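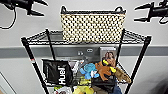
둘째는 같은 증상으로 세 번이나 들어왔다가 다 '정상'으로 닫혔잖아요, 이번에도 그냥 앱만 지웠다 깔라고 하시면 저 진짜 울어요. Sang Cù 님이 티켓 맨 윗줄에 이렇게 적어 두셔서, 저도 각오를 단단히 하고 열었습니다 ㅎㅎ

읽는 시간 4분
최종 업데이트: 2024년 10월

제목: Groltel 가족 캘린더, 형제 프로필 일정이 서로 섞임
상태: 해결됨 (일주일 지켜보는 중)

안녕하세요, 이번 건 담당입니다. 저도 애 둘 키우는 집이라 읽자마자 남 일 같지가 않았어요. 정리하면 이렇습니다. 첫째 수영 수업 알림이 둘째 이름으로 오고, 둘째 예방접종 알림은 아예 안 온다. 아빠 휴대폰에는 제대로 뜨는데 엄마 휴대폰에서만 그렇다. 6월에 둘째 프로필을 새로 만든 뒤부터 시작됐다. 맞죠?

먼저 해 본 것부터 적을게요.

1) 로그아웃 후 다시 로그인. 변화 없음. (이미 해 보신 거 아는데 로그를 새로 받아야 해서 한 번만 더 부탁드렸어요, 죄송해요!)

2) 알림 권한 확인. 다 켜져 있음. 방해 금지 시간도 밤 11시부터라 관계없음.

3) 엄마 계정 일정 전체 내보내기. 여기서 좀 이상한 게 보이기 시작했습니다. 일정이 400건인데 그중 37건에 아이 표시가 두 개씩 붙어 있더라고요. 첫째 것도 되고 둘째 것도 되는 일정. 그런데 화면에는 하나만 보여 주니까, 앱이 나중에 만든 프로필 이름을 골라서 띄운 거예요. 첫째 수영이 둘째 이름으로 온 이유가 이거였습니다.

4) 그럼 표시가 왜 두 개냐. 여쭤보니 둘째 프로필 만드실 때 '형제 프로필에서 복사'를 누르셨다고요. 저라도 눌렀을 것 같아요. 주소며 소아과 전화번호며 처음부터 다시 치는 거, 아기 안고 한 손으로 하려면 얼마나 귀찮은데요. 문제는 그 버튼이 반복 일정까지 같이 물고 온다는 거였어요. 안내 문구에는 '기본 정보'만 복사된다고 돼 있는데 말이죠. 이건 저희 잘못이 맞습니다.

여기서 한 번 헛다리를 짚었어요. 겹친 표시만 지우면 되겠지 싶어서 수영 일정 하나로 시험해 봤는데, 다음 동기화 때 표시가 되살아났습니다. 엄마 휴대폰에 남아 있던 예전 사본이 서버 쪽을 다시 덮어쓴 거였어요. 같은 팀 Leonidas Kalogeropoulos가 옆에서 로그를 보더니 휴대폰 쪽 사본부터 비우고 순서를 바꿔 보자고 해서, 그렇게 갔습니다.

실제로 먹힌 순서:

- 두 분 휴대폰 모두 자동 동기화 끄기
- 엄마 휴대폰에서 설정 > 저장 공간 > 오프라인 사본 지우기
- 저희 쪽에서 겹친 표시 정리
- 아빠 휴대폰 먼저 동기화, 그다음 엄마 휴대폰
- 둘째 예방접종 일정은 새로 입력

마지막 항목은 번거로우셨을 텐데, 접종 알림은 복사될 때 알림 시각이 빈칸으로 들어가서 살릴 방법이 없었어요. 네 건 다시 넣어 주신 거 확인했고, 날짜는 꼭 접종 수첩이랑 한 번 맞춰 봐 주세요. 앱에 뜨는 날짜만 믿지 마시고요.

Sang Cù 님 답장: 됐어요!! 방금 수영 알림이 첫째 이름으로 왔어요. 그동안 남편이랑 '당신이 잘못 넣었네' '아니 당신이 만졌네' 하면서 꽤 싸웠거든요. 캡처해서 보냈더니 미안하다고 치킨 사 온대요. 근데 할머니 휴대폰에도 앱이 깔려 있는데 그것도 지워야 하나요?

네, 할머니 휴대폰도 똑같이 오프라인 사본을 지워 주세요! 보기 전용으로 초대하셨으면 덮어쓰는 일은 없는데, 화면에 예전 일정이 그대로 남아 있을 수 있어요. 혹시 편집 권한을 드렸다면 지우기 전까지는 동기화를 꺼 두시고요.

복사 버튼 문구는 개발 쪽에 따로 넘겼고, 앞서 '정상'으로 닫힌 티켓 세 건도 이번 건에 묶어 놨습니다. 일주일 뒤에 제가 겹친 표시가 또 생겼는지 한 번 더 볼게요. 그 전에 이상한 알림이 오면 새 티켓 만들지 마시고 여기에 바로 답장 주세요.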